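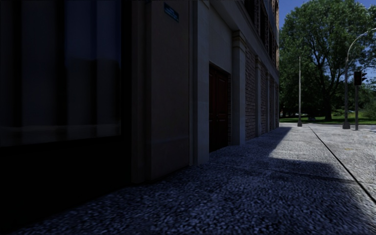 Ground-floor flat on a busy street: how to stop people looking in without losing the light?

Posted by brundska_flat on Saturday, June 25, 2022

Hello all. I moved to a ground-floor flat in Fulwood in the spring and I have one big window directly on the pavement. In the day it is fine, but from the evening everybody who walks past can see my table, my television and me eating. I now keep the curtain closed from six o'clock and it makes me a little sad in June, when the evenings are so long.

My budget is not big. I looked at made-to-measure shutters and the price was 1,000 pounds, so this is not possible. Also I rent, and the contract says I must not drill in the frame. The window is 91 cm from the floor to the bottom of the glass, if this is useful. What do people do? I have read about mirror film but the reviews say very different things.

Flores

I had the same problem for four years, so I will try to answer completely.

Mirror film works only when it is brighter outside than inside. In the day people see the reflection of the sky and cannot look in. In the evening, when you put on your lamp, it turns around: they see you, and you see only yourself in the glass. This is why the reviews are different. For your case, where the evening is the problem, I would not buy it.

What I have now is frosted static film on the lower half only. It holds with water and a drop of washing-up liquid, without glue, and it came off clean when I tried one corner. Mine cost 22 pounds for the roll. Before cutting, sit on your sofa and ask a friend to stand on the pavement and tell you where your head disappears. Mine had to be higher than I expected – tall people exist.

One warning. If your glass is double or has wires inside, ask the landlord first. Some films make the glass warm up unevenly in direct sun and it can crack. It is better to have the permission in writing.

Brirneo

Plants

oldsash

I agree with Flores about the mirror film, but I want to add the café curtain. You put a tension rod across the middle of the window, inside the recess, and hang a light cotton curtain from it. No drilling. The top half stays open and you still see the sky. Measure the recess in two places, because in old houses it is not the same width everywhere, and mine is not even close.

Do not take a very thin voile. With the lamp on behind it, it hides almost nothing. Also move your lamp, if you can, to the same wall as the window. Then you are less visible from the street, and this costs nothing.

My neighbour paid 2,000 for electric blinds and she keeps them down all day.

brundska_flat

Thank you, this is very clear. I moved the lamp already and it is better. I will ask the landlord about the film on Monday, and if he says no, I will buy the rod.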